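Quiénes somos

Stępień es una empresa de interiorismo y equipamiento para oficinas pequeñas. Trabajamos desde Holtow, con un segundo almacén en Prindton, y nos ocupamos de mesas, sillas, estanterías, plantas y de todo lo que acaba encima o al lado de una mesa: cajas con cajón, marcos, flores artificiales, macetas. Servimos a despachos, academias, consultas y talleres. También atendemos a particulares que trabajan en casa, aunque son la parte menor de los encargos.

La empresa la abrieron Jolanta Pawlak y Lech Zalewska. Jolanta venía de montar escaparates y Lech llevaba años reparando sillas de oficina. Al principio solo se vendía mobiliario de segunda mano, revisado en un local sin calefacción detrás de la estación de Dakcombe. El local se dejó cuando se quedó pequeño. De aquella etapa conservamos el servicio de reparación, que sigue llevando Lech: cambiamos ruedas, pistones, reposabrazos y patas de mesa, tanto de piezas compradas aquí como en otro sitio.

Dónde trabajamos

La oficina y la sala de muestras comparten el mismo edificio, con dos niveles abiertos. Abajo están los escritorios del equipo, con sillas negras y estantes donde tenemos plantas y objetos pequeños. Arriba, junto a la barandilla curva, se preparan las mesas de muestra. El suelo es de tablas de un tono gris pardo y lo hemos dejado como estaba, porque permite ver cómo queda cada tablero sobre un fondo bastante neutro.

En la planta de arriba no hay una exposición fija. Las mesas se visten y se desvisten según lo que haya que probar, casi siempre con pocas cosas. Un cliente que viene a elegir un organizador quiere saber cuánto sobresale el cajón cuando está abierto y si le queda sitio para escribir. Eso se resuelve mejor con la caja puesta sobre una mesa de verdad que con una ficha de medidas.
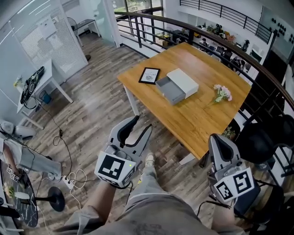
Felicja Nowakowski

La mesa de tablero color miel y patas blancas es la que más usamos para las pruebas de accesorios. Sobre ella va bien casi todo lo claro, como la caja blanca de cajón gris, y también los marcos negros con paspartú blanco, tipo el de «NATURE». Las flores artificiales rosas se presentan sueltas, por ramas, para que cada uno decida cuántas quiere. Los jarrones se piden aparte.

Me encargo de las muestras y del catálogo desde hace varios años. El catálogo tiene ahora 1693 referencias, y 64 de ellas son tableros y patas que se combinan entre sí. Lo reviso dos veces al año, una en mayo y otra antes de Navidad - en mayo entran las plantas y las flores nuevas, y en la segunda revisión se retira lo que ya no podemos reponer.

Cómo es un encargo

Lo habitual es empezar con una visita o con un plano hecho a mano. Pedimos tres datos: las medidas de la habitación, dónde están los enchufes y cuántas personas van a trabajar allí. Con eso preparamos una propuesta con los muebles colocados y el precio desglosado. La propuesta no se cobra si la oficina está en Holtow, Prindton o Dakcombe. Fuera de esa zona se factura el desplazamiento, que se descuenta después si el encargo sigue adelante.

Los accesorios pueden llevarse a prueba durante dos semanas. Las plantas naturales no entran en ese préstamo, las artificiales sí. Los marcos se entregan con la lámina de muestra y admiten cualquier otra del mismo tamaño.

El transporte y el montaje los coordina Igor Szczepańska. Igor llama el día anterior para confirmar la hora y preguntar por ascensores y escaleras. Si el portal es estrecho conviene decirlo antes, porque los tableros grandes no se pueden inclinar demasiado. Nos llevamos los cartones y, si se ha pedido, también los muebles viejos.

El equipo

Jolanta Pawlak - dirección y proyectos
Lech Zalewska - taller y reparaciones
Felicja Nowakowski - muestras y catálogo
Igor Szczepańska - transporte y montaje
Bartosz Tokarz - presupuestos y facturación

Bartosz es la persona que contesta al teléfono por las mañanas. Las facturas anteriores al cambio de programa hay que pedírselas por escrito, indicando el nombre de la empresa y el año de la compra.

Visitas

La sala de muestras se visita con cita previa. La planta de arriba tiene escalera y no dispone de ascensor; si hace falta, bajamos las piezas y las vemos abajo, en una de las mesas del equipo. Para el almacén de Prindton no se necesita cita, pero allí solo se recogen pedidos ya preparados.

Página revisada el 22 de agosto de 2022.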